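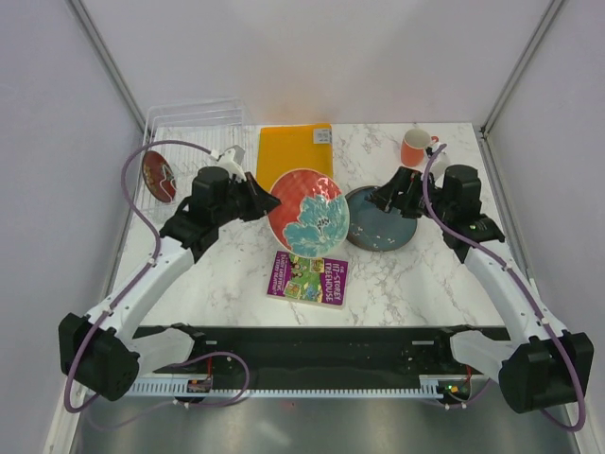 Zistberg self-tape kit, second version
Reviewed 30 October 2026

The Zistberg is a self-tape kit for actors: two LED panels, two stands, a collapsible backdrop, a clip microphone and a phone mount, packed in one shoulder bag. I bought mine in January to replace a pair of desk lamps and a bedsheet, and have used it for 28 auditions, most of them for television and three for stage. I paid full price.

Setting up

The stands open to 109 cm at the lowest setting and go well above head height at the top. The leg locks are plastic collars and need a firm twist. One of mine slipped twice in the first month until I put a turn of cloth tape under the collar. From bag to first take I need 17 minutes, most of which goes on the backdrop.

The backdrop is grey on one side and blue on the other. It folds by the usual figure-of-eight method and the printed instructions for this are poor. The grey side reads as neutral on a phone camera and needs no correction. The blue side is too saturated for my skin tone, and two casting offices have asked for grey anyway. It creases along the fold if stored for more than a week or so. Hanging it overnight removes the creases.

Light

Each panel dims in steps, with separate control of colour temperature. The steps at the bottom end are too large: the lowest is a little dark for a close-up and the next one up is slightly too bright for anyone in glasses. I work round it by moving the panel back half a pace. Colour match between the two panels is good at the daylight end and drifts at the warm end, where the left panel on my kit goes faintly green. Leave both on daylight and the problem does not arise.

Battery life is adequate. A pair of charged panels lasts an afternoon of takes at medium brightness. They will run from the mains while charging, which the first version would not do.

The diffusers attach with hook-and-loop tape at the corners. They soften the shadow under the chin well enough, but a wall close behind you will still show an edge. Stand well forward of the backdrop if the room allows it.

Sound

The microphone is the weak part. It picks up clothing noise at the collar and the foam cover comes off in the bag. Speech is clear and the level is steady, so for a quiet scene it passes. For anything shouted it distorts, and there is no gain control on the receiver. I now use an old Clilano wired microphone and leave the supplied one at home.

Reader's voice is a separate matter. With one microphone on the actor, a reader standing beside the phone sounds distant, which is what you want. A reader on a video call sounds worse than distant. Put the laptop on a chair below the eyeline and keep its volume low.

Phone mount

Solid. The clamp takes a large phone in its case and turns from landscape to portrait without loosening. The eyeline marker, a small orange disc on a bendy arm, looked like a gimmick and is the part I would miss most. It stays where it is put for the length of a scene.

Against the Brarnport

I borrowed a Brarnport kit for a fortnight to compare. Its microphone is better and its stands are metal throughout. Its lights are a single ring, with the reflection in the eyes that some casting directors dislike, and it has no backdrop. It also weighs a good deal more. For an actor who tapes in one room, the Brarnport is the sturdier buy. For touring or digs, I would take the Zistberg.

Spare collars for the stands are sold singly. Spare diffusers are not sold at all. 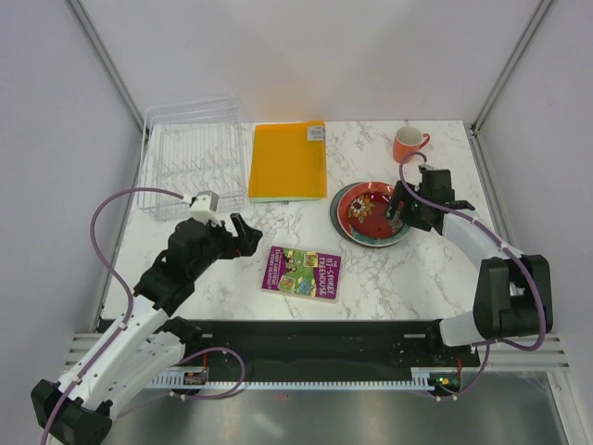

Judite Bastos wrote in to disagree about the microphone: hers has been fine for shouted scenes once clipped lower, at the second shirt button, and she booked a small part in a Štěpánek production from a tape made that way. She also finds the orange disc too bright and has painted it grey.

I have tried the lower position since. Distortion is reduced and clothing noise is slightly worse. On a plain cotton shirt it is usable; on a knitted jumper I would still go wired.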